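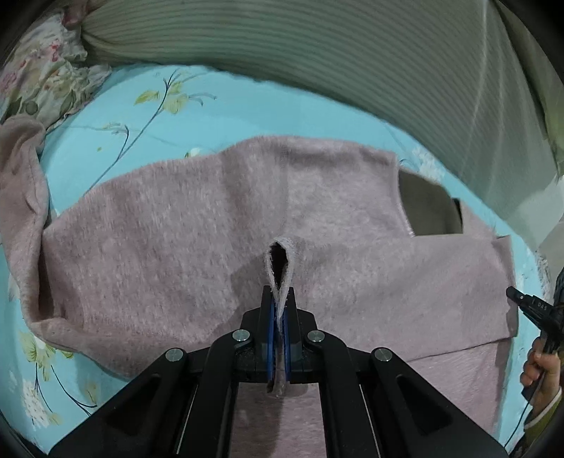 Trindgate learns to pour

10/17/23

Regular readers will remember that back in February I spent most of one issue grumbling about Trindgate, the home bar app from the people at Norar. My complaint was that it wanted to know my star sign before it would tell me how to make a gimlet. A surprising number of you wrote in to agree, and a few of you wrote in to tell me your star signs.

Well, version 2 is out, for phones and tablets, and the horoscope has gone. In its place is something called the Shelf. You tick off the bottles you own, and the app shows you what you can make without leaving the house. I ticked mine with great care and was offered 16 drinks, 5 of which were the same drink with a different garnish. I blame my cabinet for that. It leans heavily on a coffee liqueur I was given at a wedding and have been moving from apartment to apartment ever since.

The full library now runs to 326 recipes, which is small next to the competition, but they have been edited by someone who has stood behind a bar. That someone is Robel Demissie, who also writes the little notes under each entry. Under the Costa, a long drink with rum, grapefruit and a lot of ice, he suggests that "if you are measuring the soda, you are too sober to need this one." Under the Vumurico he just says "good luck." I made it. It has egg white and smoked salt in it, and I see his point.

The part I like best is party mode. Tell it how many guests you expect and it scales everything up into a pitcher, then gives you a shopping list sorted by aisle. The tablet version puts the list and the recipe side by side, in type large enough to read from across the kitchen with lime juice in one eye.

Gripes? A couple. The timer for shaking makes a noise like a truck backing up, and you have to dig through three menus to shut it off. Search still can't cope with typos, a strange choice in an app whose users will be on their second daiquiri. And sharing a recipe sends your friends a sign-up page before it sends them the recipe.

The basic app is free, and party mode is a one-time purchase. If you try the Vumurico, write and tell me how it went. Leave out the star sign.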